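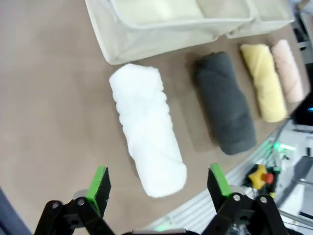
Figure 1. Wrist view at the towel station: two-fingered gripper, open, over four rolled towels.

Handling Soft Goods – notes from the Tuston open day
Sep 19, 2020
Byline: Metwally, Automation Stream

These notes cover the demonstration at the Tuston site and replace the handout for Unit 4. Read them before the lab. The Drotovar line tour is written up separately and will not be assessed.

1. The task

The station packs rolled towels into fabric bins. An operator sets the rolls out on a table and the arm transfers them one at a time. At the open day the bins stood at the far side of the table, so each move was a short lift, a carry and a lowering into the opening.

Towels are a harder job than they look. A carton has a known width and known faces. A roll has neither. It gives when squeezed, the outer layer can slip over the one beneath, and the loose end will catch if the finger comes in on the wrong side.

2. Approach and grip

In Figure 1 the white roll is nearest the gripper and its lower end points toward the gap between the fingers. The rolls lie on a diagonal. Before closing, the wrist should turn so that the pads meet the sides of the roll. Closing along its length pushes the centre out like a telescope, and the operators showed us this on purpose.

The pads are flat, with bright green edging at the tips. Compare the sizes in the figure as well: the yellow and pink rolls are narrower and shorter than the white and grey ones, and they nearly touch. A finger coming down between those two has very little room. The Tuston staff handle this by taking the outer side first and nudging the pair apart.

3. Cycle settings

The controller software is Fornus. Settings given on the day:
Lift height 100 mm
Carry speed 600 mm/s, loaded
Return speed 900 mm/s, empty

The log for the morning recorded 772 transfers. We were not given a failure rate, so do not quote one in your reports.

4. For the lab

Sketch the approach angle for each roll in Figure 1 and pick an order. Explain which roll you would leave to last. Bin walls made of fabric slump, so allow for an opening that changes shape – a fixed drop point will not do. The written report is due in December.

Questions to the Automation Stream office, Room 100. © 2020 Automation Stream. Back to top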